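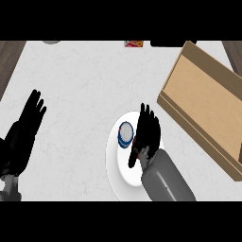

Imus practice kit: your questions

What do I get for my money?
Two simulated arms with full hands, a stock of tabletop tasks and the scripts to run them. The plate, can and cardboard box setup is the one I'd start with. It costs 2,610 for a lab license, and that covers 3 seats.

Do I need real robots?
Nope! It all runs on your own computer. I wrote most of it on the train to Ploltthorpe, so a decent laptop is fine.

Can I use one arm and park the other?
Sure. Leave the left hand open over the table and do everything with the right. Plenty of people begin that way (me included).

My fingers keep bumping the plate. Help?
Come in higher and slow down near the rim. Gebhard Wyss sent me a gentler grip setting in March – it's in the menu under Tilahun.

Can I swap in my own objects?
Yes, up to 11 per table. Keep the shapes simple at first, or the hands get jittery.

Who answers support mail?
Me, Ruth Hebden, at Fotimura. Send your log file along and I'll usually write back in 2 days.

Last updated 2019-05-08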